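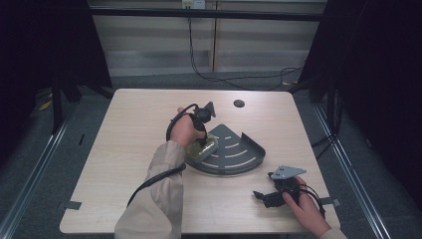 Most of the furniture sold in this country now arrives in a box, and most of it can't be fixed. I have come to think the second fact matters more than the first, and that the people who make and sell furniture should be made to keep spare parts for it.

Last May the drawer runner on my daughter's dresser bent. The dresser was a Ristholm, four years old, in good shape apart from the one runner. I wrote to the company with the model number and a picture of the part. A polite person wrote back to say the line had been dropped and no parts were held for it. She offered me 12 percent off a new dresser.

I didn't want a new dresser. I wanted a strip of bent steel as long as my forearm, with holes in the right places. I tried two hardware stores and found plenty of runners, all with the holes somewhere else. In the end I drilled new holes in the side panel, one of them badly, and the drawer now sticks in damp weather.

It is a small complaint. But I asked around at work and every person I spoke to had a version of it. Jamshid Tehrani threw out a bed because a plastic corner bracket cracked and the maker had changed its bracket. Elaheh Rashti has a Premwood bookcase leaning on a wall in her garage, waiting for four shelf pins of a size she has never seen in a store. She has been waiting two years and knows she will end up putting it on the curb.

Our county transfer station took in 1,902 pieces of furniture last year that staff marked as bulky waste. Of those, 1,472 were logged as broken, and the rest were simply unwanted. The log doesn't say what was broken about them, and I wish it did. I spent a morning there in the spring and saw chairs with one loose leg, a desk missing a foot, and a wardrobe with a door off its hinge. I'm not a carpenter and I could have named the part each one needed.

The usual answer from the industry is cost. Keeping parts means keeping a warehouse, and a warehouse has to be paid for. I accept that. Furniture would cost a little more if the seller had to stock hinges and feet for ten years after the last one left the store. I would pay it. I already pay for the other way of doing things, through the fee at the transfer station and through buying the same dresser twice.

The better objection came from Adhiambo Mfaume, who ran a furniture store for most of her working life. She told me the trouble is that every maker wants its own fittings. A hinge from one won't go on a door from another, and sometimes won't go on a door from the same maker two years later. "You'd need a warehouse the size of a town," she said. Her view is that a parts law without shared sizes would only drive the small makers out and leave the large ones standing.

I think she is right, and I think it means we should ask for both. Light bulbs have standard bases. Garden hoses have standard threads. A person can buy a hose from one company and a nozzle from another and water the tomatoes that afternoon, and the hose makers have not gone broke. There is no good reason a shelf pin should be harder than that.

Some makers manage already. My mother, Firouzeh Khosravi, has six Pornetti kitchen chairs that she bought before I finished school. Two have had new seats and one has had a new back leg. The parts came in the mail, at $100 for the lot, and she put them on herself with a wrench. She doesn't think of this as remarkable. She thinks it is what you should be able to do with a chair.

What I'd ask for is modest. Print the size of each fitting in the instruction sheet - the real size, with the thread and the spacing of the holes. Pick a short list of standard runners, hinges, pins and feet and use them unless there is a reason not to. Keep parts for anything odd for ten years. If a company goes out of business, it should have to leave the drawings somewhere the public can get at them, so a local shop can make the piece.

The state bill that would do some of this has been sitting since winter. It covers appliances and leaves out furniture. I have written to our representative twice to ask for the word to be put back in, and I plan to write again when the session opens. Meanwhile I am still looking for that runner. If anyone has an old Ristholm dresser headed for the dump, I would be glad to come and take the drawers apart first.

Roya Ghasemi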